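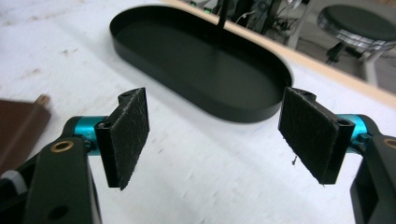

Botuveck oval tray, large, in black. Shown on a white tabletop.

Botuveck Oval Tray, Large
Item 1636
Sold by Skarkura
In stock

Trays are not exciting. We sell plenty of them and we still can't get a party going on the subject. The Botuveck is the one we keep reordering, mostly on the strength of having very little wrong with it.

It's a long oval with a low raised rim and a flat matte inside. No handles, no motto, no drawing of a lemon. The finish is the same quiet black from end to end, so it goes with most tables and argues with none of them. On a white one it looks like you had a plan.

What people use it for

Drinks, when there are more drinks than hands. Keys, mail and the pens that may or may not work. Oil, salt and pepper beside the stove, which makes a messy counter look like a messy counter with a tray on it. That is a real improvement and we stand by it.

The long shape earns its keep on narrow surfaces. A round tray big enough to hold the same amount of stuff tends to hang over the edge of a sideboard, waiting for an elbow. This one lies along it.

The rim

Low, on purpose. You can slide a cup off the end without lifting it over a wall, and you can wipe right up to the edge with a cloth. It will stop a runaway grape. It will not stop a full glass of red wine going over, and if that's the sort of evening you have planned, look at the Vidmar deep tray instead.

The matte part

Matte black hides glare and shows everything else. Lint, flour, dust, the cat. A damp cloth takes care of it, and you'll be reaching for that cloth more often than you would with a beige tray. You would then own a beige tray, so think it over.

Care

Wash by hand with warm water and ordinary dish soap. Dry it right away or you'll get water spots. No steel wool, no scouring powder, no dishwasher. Don't cut on it. Don't use it as a lid, and don't set it on a burner, even one you're fairly sure is off.

What's in the box

One tray and a folded care sheet that says what you just read, in smaller type. The glasses are up to you.

Price

$54 each. Order 2 or more and shipping is free. They stack, so the second one takes up hardly any more cupboard than the first.

Returns

You have 7 days from delivery to decide you're not a tray person. Send it back clean and in the original box. We do check, and we can tell when there's been cheese.

Questions we get

Does it come in other colors?
Not in this size. The small oval also comes in gray, which looks like the black one on a foggy day.

Can I carry it with one hand?
Empty, sure. Loaded, use both. It's a long tray and the far end has its own ideas.

Will it fit the Esura side table?
No. The Esura is round and this isn't, and both ends will stick out. Plenty of customers do it anyway and write to tell us it's fine.

Can I put plants on it?
Yes, with saucers under the pots. Standing water will leave marks.

Goes with: Botuveck small oval tray, Vidmar deep tray, Esura coasters (set in black)

Page updated January 2018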